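Lesezeit: 4 Minuten

Februar, kurz nach elf abends

Ich sollte längst schlafen, aber mein Kopf rauscht noch von der Sitzung. Fast vier Stunden Stadtrat, und ich saß die ganze Zeit auf diesem Klappstuhl hinten links, weil ich mal wieder zu spät kam und die Zuschauerreihen voll waren. Voll! In Dralitz! Normalerweise sitzen da außer mir der Mann von der Kleingartenanlage und zwei Leute, die sich aufwärmen wollen.

Es ging natürlich um den Untersuchungsbericht zum Verkauf des alten Güterhofs. 200 Seiten hat das Ding, und ich wette meine gute Teekanne, dass höchstens die Hälfte der Fraktionen über die Zusammenfassung hinausgekommen ist. Ich bin bis Seite 140 gekommen, dann habe ich gebügelt. Drin steht, grob gesagt, dass die Stadt das Gelände an die Jukent verkauft hat, ohne ein zweites Gutachten einzuholen, und dass drei Vermerke aus dem Bauamt nie beim Rat angekommen sind. Wer sie liegen gelassen hat, steht da auch, aber so verklausuliert, dass man es zweimal lesen muss. Strafbar sei das alles nicht gewesen, »jedoch in Teilen nicht sachgerecht«. Diesen Satz haben heute Abend beide Seiten vorgelesen, die einen mit Betonung auf der ersten Hälfte, die anderen mit Betonung auf der zweiten.

Der Bürgermeister war auf hundertachtzig. So habe ich ihn noch nie gesehen, er wird ja sonst eher leise, wenn er sich ärgert. Heute hat er den Bericht hochgehalten und gesagt, das sei ein Pamphlet von Leuten, die ihm die Wiederwahl nicht verziehen hätten. Dann ist er auf die Gutachterin losgegangen, die gar nicht im Saal war, und da wurde es sogar in seiner eigenen Fraktion ziemlich still. Einer hat sehr lange seine Brille geputzt.

Und dann Morfudd Jarman! Ich habe sie ja damals nicht gewählt (das darf ich hier zugeben, liest ja keiner außer den üblichen Verdächtigen), aber heute war sie richtig gut. Sie ist ans Pult gegangen, hat gewartet, bis das Gemurmel aufhörte, und dann nur drei Fragen gestellt. Wann haben Sie den ersten Vermerk gelesen? Wer hat entschieden, dass er nicht in die Vorlage kommt? Und warum wussten wir davon nichts, als wir abgestimmt haben? Keine davon hat er beantwortet. Er hat von Arbeitsplätzen geredet und davon, dass Mostyn uns um das Gewerbegebiet beneidet. Mag ja sein, ich kenne niemanden in Mostyn, den ich fragen könnte.

Danach der Abwahlantrag. Ich hatte gedacht, den bringen sie erst im nächsten Monat, aber sie haben ihn gleich auf den Tisch gelegt, sechs Unterschriften darunter, eine davon aus einer Ecke, mit der ich im Leben nicht gerechnet hätte. Abgestimmt wird noch nicht, erst müssen Fristen ablaufen, die der Sitzungsleiter so schnell vorgelesen hat, dass ich nicht mitschreiben konnte. Der Bürgermeister hat nur »Bitte, bitte, nur zu« gerufen und ist vor dem nächsten Tagesordnungspunkt rausgegangen. Seine Jacke hing noch über dem Stuhl.

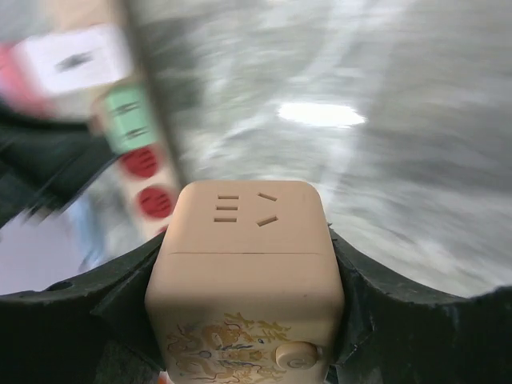
Draußen standen wir dann noch eine ganze Weile vor dem Rathaus herum und haben gefroren. Eine Frau, die ich nur vom Bäcker kenne, meinte, das werde sowieso im Sande verlaufen, so wie damals mit dem Burko-Markt. Da bin ich etwas laut geworden, glaube ich. Beim Burko ging es um ein paar Parkplätze, hier geht es darum, ob der Rat belogen wurde, das ist doch wohl ein Unterschied! Sie hat mir dann ein Hustenbonbon angeboten, und damit war der Streit beigelegt.

Auf dem Heimweg habe ich überlegt, ob ich selbst für eine Abwahl wäre, und bin mir tatsächlich unsicher. Vor drei Jahren habe ich ihm noch Flugblätter verteilt – 500 Stück, in strömendem Regen, die Hälfte davon war Brei. Das Schwimmbad hat er gerettet, das rechne ich ihm immer noch an. Aber wie er heute über die Gutachterin gesprochen hat, das war einfach schäbig.

Morgen kaufe ich mir die Zeitung aus Papier, ich will wissen, ob sie die drei Fragen abdrucken. Und den Rest vom Bericht lese ich auch noch, die sechzig Seiten schaffe ich am Wochenende. Der Anhang mit den Vermerken soll ja das Interessanteste sein. Jetzt aber Licht aus, mein Tee ist auch schon kalt.

6 Kommentare · 3 Mal geteilt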